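Fastenings on Stage: How Quick-Change Costumes Are Closed
Textiles and Costume, second-year project report
Tutor: Glenys Pugh

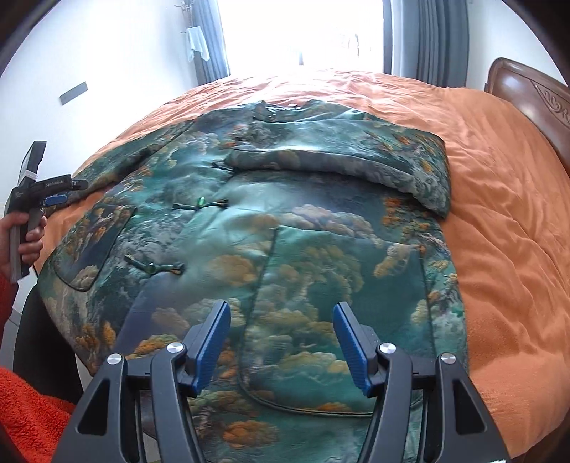

Introduction
My project looks at how stage costumes are fastened and how long it takes to get an actor in and out of them. I chose the subject after working backstage on our college production of Judomance, a musical play in which one of the leads changes clothes in the wings several times. The play mixes sportswear with older styles of dress, so the wardrobe had a bit of everything: zips, hooks, press studs, laces and ties. Some garments also had fastenings I had never sewn before. The green satin-like jacket with the clouds on it is a good case, as it has a mandarin collar, a diagonal front opening and dark green frog closures made of knotted cord. Frogs look right from the stalls but they are slow to do up in poor light, and I wanted to know how much of a problem that was.

What I set out to do
I had three aims. The first was to time changes with different fastenings. The second was to find out which ones failed under strain. The third was to alter one garment so that it kept its look and could be changed faster. The budget was small and most of the material came from the department's scrap bins.

Method
I made four test bodices from the same calico pattern. One had a metal zip, one had hooks and bars, one had press studs and one had cord frogs which I knotted myself. Each was put on and taken off by the same dresser, first in the workroom with the lights on and then behind a curtain with a single blue lamp. For the strain test I opened and closed each fastening 800 times. This was dull work and I did it over most of March, usually while listening to the radio.

For thread I used Bradix polyester on everything. I tried Zerkitz waxed thread on the first set of frogs but it frayed the cord where it went through, so I unpicked them and started again.

Results
The zip was the quickest to close in both kinds of light. Press studs came next, although they were often done up one out of line in the dark and had to be pulled apart. Hooks and bars were slow but never came open by themselves. The frogs were the slowest. Finding the loop by touch was harder than I expected, and the dresser asked for bigger knots.

In the strain test the press studs gave out first – two of them tore out of the calico and left holes. The zip was still running well at the end. The frogs stretched, and the loops no longer held the knots firmly.

Altering a garment
For the last part I worked on the waistcoat worn by the character Carbone. It had laces down the front which took far too long. I stitched the laces down so that they were only for show and put a zip in the side seam, with a placket over it. Mrs Pugh suggested sewing a short tape to the zip pull so it could be found by feel, and this helped a lot.

What I would change
I used only one dresser, so the timings show how one person got on. Calico is also stiffer than most costume cloth and I would like to repeat the tests on something that slips. If I had another term I would try magnets behind false frogs, with the cord sewn on top.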